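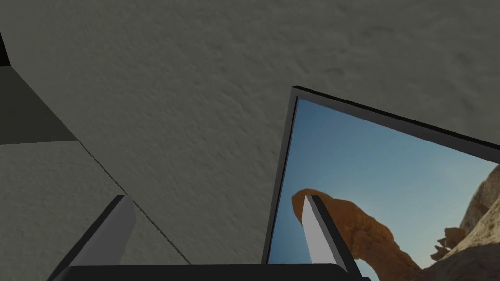
Rough plaster-like surface with a seam

ernel_house
Posts: 14
Hello all. I am writing again from our house outside Waluvska, which some of you remember from my thread on the chimney. English is not my first language, so please ask if something is not clear.

My question is about the back room. The walls are stone and rubble, very thick, and the oldest beam in the house has 1742 cut into it. In 2000 the former owner repaired the lower part of the north wall with cement render, up to the height of my chest. Above it is the old lime plaster, which is still good in most places. Every winter the paint comes off in a line just above the cement. The plaster there becomes soft and I can push it with my thumb.

I want to remove the cement and plaster again with lime. My neighbor says I will destroy the wall if I do it, because the stones behind are held only by the cement. The builder in town says I should put a waterproof coat on top and forget it. I trust neither of these opinions completely. What would you do?

pebbledash_pat
Posts: 2000
Take it off. You have described the usual problem: water cannot leave through the cement, so it climbs until it finds the lime and leaves there. A waterproof coat will only move your line higher.

Work in small areas. Use a hammer and a bolster, not a power breaker. If the cement was put on stone without much preparation, it often comes away in plates bigger than your hand. If it is holding hard, stop and think again.

uddin_lime
Posts: 388
I agree in general, but I would not begin with the wall. Ernel, what is the ground level outside? Is there a gutter above that wall, and does it work? In my own house I removed all the cement from one room, spent a whole summer on it, and the damp came back at the same height. The soil outside was higher than my floor. I dug it down and the wall dried in one year. If I had done the digging first, I could have kept my summer.

ernel_house
Posts: 15
Thank you both. I went out with a level and a long board. The ground outside is higher than the floor inside by the width of two hands. There is also a concrete path against the wall, and it slopes the wrong way, toward the house. I have walked on this path for years and never looked at it.

The gutter is fine, I cleaned it in March.

uddin_lime
Posts: 389
Then you have your answer, or most of it. Break out the path and lower the soil. Leave the wall alone for one winter.

pebbledash_pat
Posts: 2001
I have to disagree with the last sentence. Lower the ground, yes, of course. But the cement has held water in that wall for a very long time. If it stays, the wall will dry only from outside, and through thick rubble that is slow. Do both in the same season. Why live with soft plaster for one more winter?

uddin_lime
Posts: 390
Because then you know which work helped. And because new lime on a wet salty wall will be stained before the next summer. I have seen it and I have paid for it.

pebbledash_pat
Posts: 2002
I don't need to know which work helped. I need the wall to be dry. You can take off the cement and leave the stone bare, there is no law that says you must plaster the same month. Brush the salts off when they appear, with a dry brush, and carry them outside. Do not wash them, the water takes them back in.

uddin_lime
Posts: 391
Bare stone for a winter I can accept. You did not write this in your first answer.

pebbledash_pat
Posts: 2002
Fair enough.

quiet_trowel
Posts: 61
May I ask about the mix? Everyone says "lime" as if it is one thing. For a cold room with a north wall I would use a natural hydraulic lime, the weak grade, for the base coat. Pure lime putty needs air and mild weather, and many beginners lose it to frost. For the sand, take sharp and well graded, not the soft yellow sand from the builder's shop.

For the finish, please do not try to make it flat like a new apartment. Use a wood float and leave some texture. On rubble walls a perfectly smooth surface shows every wave when the lamp is on the side.

uddin_lime
Posts: 392
Putty is fine indoors if you are patient and start in late spring. But for a first wall I would also choose the hydraulic one. Keep the coats thin. Wet the wall before each coat, and hang damp sacks in front if the room is dry and windy.

uda_renovates
Posts: 7
I am new here and I followed this discussion with great interest, we have the same problem in a smaller house. Can I leave the cement and only cut a gap between it and the lime? A man at the market told me it stops the water from going up.

pebbledash_pat
Posts: 2003
No. The water is moving inside the wall, and a cut in the render does nothing to it. You will have the same damp and also a groove.

quiet_trowel
Posts: 62
What Pat says. Please open your own thread, Uda, and tell us what the wall is made of and what the ground is like outside. It is difficult to help with two walls in one place.

uda_renovates
Posts: 8
I will do it, sorry for mixing.

ernel_house
Posts: 16
I am back with news. The path is gone. I dug down until the ground was well under the inside floor, and I made a shallow trench with gravel, sloping away to the garden. It was harder than I expected, under the concrete there was an older path of bricks, which I have kept for the yard.

On Thursday I started with the cement. The neighbor came to watch the stones fall out. They did not fall. Most of the cement came off in large plates, as Pat wrote, and the back of it was dark and wet. In one corner near the window it does not want to come, and there I stopped. Two small stones were loose and I set them again with lime mortar and some pieces of broken tile.

One question: the corner where it is holding. Should I use force, or may it stay?

pebbledash_pat
Posts: 2004
How big is it?

ernel_house
Posts: 17
Like a kitchen tray, more or less. It begins at the floor and goes under the window board.

pebbledash_pat
Posts: 2005
Leave it until the rest has dried. Cement sometimes gives up when the wall around it changes. If it still sits there in spring, score it with a thin disk in small squares and take it square by square. Wear a proper mask for the cutting, and close the door to the rest of the house.

uddin_lime
Posts: 393
Agreed, for once. Before cutting, look under the window board too. If the window lets in rain, that corner will stay wet whatever you do with the render.

ernel_house
Posts: 18
I looked. The putty on the outside is missing along the bottom of the glass, and the sill has no drip groove. I will repair this first and then the corner can wait. The plastering I will do in late spring with the hydraulic lime, and I will ask again about the sand when I have found what the quarry sells.

quiet_trowel
Posts: 63
Bring home a jar of each sand before you order a load. Shake it with water and let it stand overnight. If there is a thick layer of silt on top, choose the other one.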